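4. Installing the Brimasa under-sink filter

This section covers mounting the Brimasa filter head, connecting it to the cold water line, and flushing the first cartridge. Section 5 covers the faucet. If your kitchen already has a separate drinking water faucet with a 1/4 inch tube, you can skip Section 5 and connect to the tube you have.

Tools: adjustable wrench, cordless drill, 1/8 inch bit, Phillips screwdriver, tube cutter or sharp utility knife, pencil, towel, bucket.

CAUTION: Connect to the cold water line only. Hot water will damage the cartridge and the head seals, and the warranty does not cover it.

4.1 Choosing a location

1. Empty the cabinet under the sink.
2. Find a side wall or back wall with a solid panel. The screws supplied are 5/8 inch long. Check that they will not come through the other side.
3. Hold the filter head against the wall with a cartridge attached. Leave at least 2 inches clear below the cartridge so it can be twisted off later.
4. Check that the tubing will reach both the shutoff valve and the faucet without a sharp bend.

Note: If you have a garbage disposal, mount the head on the side away from it. Vibration can loosen the tube fittings over time.

4.2 Mounting the head

1. Remove the cartridge from the head by turning it a quarter turn to the left.
2. Hold the bracket level and mark the two screw holes with a pencil.
3. Drill a pilot hole at each mark.
4. Drive both screws until the heads stand 1/8 inch off the panel.
5. Hang the bracket on the screws, slide it down, and tighten by hand. Do not use the drill for the last turns.

4.3 Connecting the water supply

1. Close the cold water shutoff valve. Open the kitchen faucet to release the pressure, and leave it open.
2. Put the bucket under the valve.
3. Unscrew the cold water supply hose from the valve.
4. Check that the black washer is seated inside the feed adapter, then thread the adapter onto the valve. Tighten by hand, then a quarter turn with the wrench.
5. Thread the supply hose onto the top of the adapter and tighten it the same way.
6. Cut the blue tube to length. The cut must be square. An angled cut is the most common cause of leaks at this joint.
7. Push one end of the tube into the adapter until it stops, and the other end into the port marked IN. Pull back lightly on each end. It should not move.
8. Connect the faucet tube to the port marked OUT.

CAUTION: Do not use thread tape or pipe compound on the push fittings.

4.4 Fitting the first cartridge

1. Wash your hands. Unwrap the cartridge and take the cap off the top.
2. Wet the two O-rings with clean water. Do not use oil, grease, or petroleum jelly.
3. Line up the arrow on the cartridge with the open lock symbol on the head.
4. Push up and turn to the right until the arrow meets the closed lock symbol.
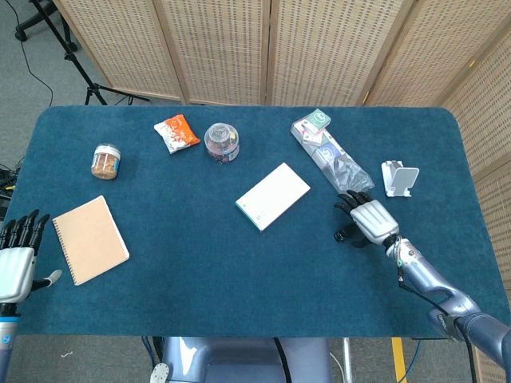
5. Close the kitchen faucet and open the shutoff valve slowly. Wait two minutes and feel each joint with a dry paper towel. If the towel picks up any water, close the valve and go to 4.6.
6. Open the drinking water faucet and let it run for ten minutes. The water may be gray or cloudy at first. This is fine carbon dust and is harmless, but do not drink the flush water.
7. Write the month of installation on the label supplied (for example, December) and stick it to the cabinet door.

4.5 When to change the cartridge

Change the cartridge every six months or after 400 gallons, whichever comes first. The replacement part number is 1196. Older heads sold under the Bresia name take part number 237, and the two do not interchange.

If the flow drops well before six months, the shutoff valve may be partly closed. Check it before you replace the cartridge.

4.6 If a joint leaks

1. Close the shutoff valve and open the drinking water faucet.
2. Press the collar of the fitting toward the head and pull the tube out.
3. Trim 1/4 inch off the tube with a fresh, square cut.
4. Push the tube back in until it stops, and repeat step 5 of section 4.4.

If the joint still leaks, leave the valve closed and call the Predbridge service desk. Have the serial number from the back of the bracket ready.

Note: Household pressure above 70 psi requires a pressure regulator ahead of the filter. See Section 7.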